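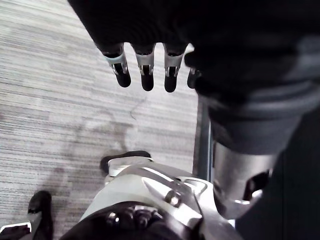
Floor cleaners: what I stopped buying

Every spring the store shelves fill up with bottles that promise to treat your floor to something. I tried a good many of them over the years and ended up back at warm water with a small squirt of dish soap.

Shine products are the worst offenders. Most leave a coating, the coating catches dirt, and then you are sold a second bottle to strip it off. If your floor looks dull, mop it twice with plain water before spending anything. Old cleaner is often the whole problem.

Vinegar

People swear by it. I don't. It can etch stone, and many makers of wood floors warn against it. On ceramic tile a splash in the bucket probably does no harm, though the grout may disagree after a few years.

Steam mops

Oona Karppinen wrote in to say hers lifted every stain in the hallway. Maybe so. I would still keep steam away from wood and from anything glued down. Check the floor maker's care sheet, not the mop's box – the two rarely agree.

What I do use

A flat mop with 2 washable pads, wrung out hard. Swap pads halfway through, or you are only moving the dirt to the next room.

Let a new cleaner sit on a hidden corner for 24 hours before you trust it with the rest. The word "safe" on a label doesn't say for which floor.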